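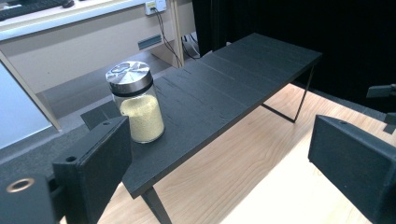 Ullell 手持夹爪套件试用:先别急着信宣传页

我对“开箱即用”四个字向来不太买账,所以 Dorodari 把 Ullell 这套手持夹爪推荐过来的时候,我的第一反应是问保修条款。价格是 3,208,不含运费,在我们这种小工作间里算得上一笔正经开销。用到现在,可以写点东西了。

先说结论性的印象:夹爪本身能用,配套的说明和保养方案写得很敷衍。

安装

箱子里有夹爪主体、两块黑色的方形指块、一包螺丝和一张折了四折的说明书。说明书上安装指块那一步只有一张线图,没写扭矩,也没写先上哪颗。我第一次照图拧紧,合拢时两个指面不平行,上沿先碰,下沿还留着缝。拆下来,两颗螺丝都只带上几扣,把指块合到一起压平,再交替拧紧,才算对上。这个办法是 Raili Hyvönen 教我的,她在 Tidton 那边装过同型号的机器。厂家客服给我的回复是“请参照说明书第二页”,第二页就是那张线图。

指块上留了小圆孔,位置还算顺手,六角扳手能直着伸进去。这一点我给好评。

标定

宣传页说标定只要一遍。我做了 6 遍,有 2 遍的零点和其他几遍对不上。后来发现是我合拢的时候手上用力不匀,软件又不提示,直接就把歪的数值存了进去。这种事本来应该由程序来拦,现在全靠操作的人自觉。我的做法是标定完先不关窗口,空夹几下,看开度读数回不回零,不回就重来。

日常检查

我拿来试手的是一只带金属旋盖的玻璃罐,里面装着浅黄色的细颗粒,罐子放在一张黑色矮桌上,桌面有一道一道的长条纹。选玻璃罐是故意的。软的东西夹歪了看不出来,硬而光滑的圆柱体,指面差一点平行就会往一边拧。桌子矮也有好处,手臂从上面往下探,两个指块都在视野里,靠近罐子时哪边先到一目了然。

金属盖反光很厉害,顶灯一照就是几道亮条。产品页上信誓旦旦写着“适应各种材质”,我建议打算夹玻璃和亮面金属的人先借一套来试,再决定要不要付钱。浅色木地板在强光下也会白成一片,我现在调参数之前先看光,顺序反过来就是白费工夫。背景倒不用花什么钱,黑色布帘就行。

保养

手册建议每 400 次开合检查一次紧固件。我觉得这个数字偏乐观。我这套没到那个数就有一颗指块螺丝松了,声音先变,然后读数开始飘。补了一点低强度螺纹胶之后没再犯,不过手册里对螺纹胶只字未提,用之前最好自己问清楚会不会影响保修。我问了,三天后得到的答复是“视情况而定”。

指面是哑光黑的,摸多了会留油印,我用无尘布加一点酒精擦,擦完晾一会儿再用。不要图省事用厨房湿巾,那东西会留一层滑膜,夹玻璃的时候很要命。导轨的润滑脂别多加,颗粒类的东西一旦洒出来粘在上面,清理起来比重新装一遍还烦。

备件

指块单卖,螺丝不单卖,要买就得买一整包维修件。我在 Daly 的店里找到了规格一样的螺丝,装上去没问题,但这不能算厂家的功劳。

还有几点零碎的:

线从握把后面出来,弯角偏硬,我加了一段缠绕管。
随附的扳手太短,换一把长柄的。
固件升级以后标定数据会被清空,升级前没有任何提示,请自己备份。
软件的中文界面里“开度”和“行程”混着用,看数值时要留心。

值不值得买

如果手边有人装过,肯花一个下午陪你把指块对平,那可以考虑。要是指望一张折页说明书就能上手,我劝你再等等,看下一版手册有没有改。Dorodari 的销售在 3 月跟我说新手册“已经在排版了”,我到现在也没收到。

评分:硬件四星,软件两星,手册一星。哪天他们把扭矩值写上去,我再来改。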